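Pantry packers wanted, Plesham

Ziltico Pantry is looking for people to help fill baskets for the households on our list. The work is on your feet, indoors and mostly quiet, apart from the arguments over where the crackers go. We need three mornings a month from you, starting in March, and we pay for your bus fare and your lunch. Lunch is soup. It has been soup for a long time.

You will put long dry goods, snacks and paper things into baskets, and you will do it so that a person can get them out again at home without breaking anything. Tall packages go in first. Crinkly bags go wherever they are willing to go. Last year we sent out 3,540 baskets, and 200 of them came back with a note about crumbs.

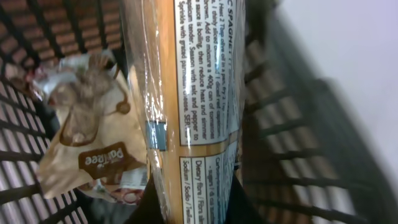 Spaghetti recipe on one, tissues beside the basket in the other. 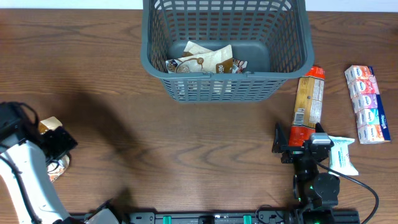 Iwona Bielecka wrote back to an earlier version of this ad to say that we had made it sound far too easy. Her first morning she packed like someone leaving a hotel in a hurry, and had to start over twice. Put down that you want patient people, she told us, and put down that tissues weigh nothing and still take up half the room.

So: patient people, please. You don't need experience, a car or strong opinions about pasta — we have enough of those already. You should be able to lift a full basket and read a packing list before you start on it.

To apply, send a few lines about yourself to Leszek Kubiak at the Plesham office, or stop in before noon and ask for him. If he's out, leave your name with Dariusz Zieliński and write it clearly.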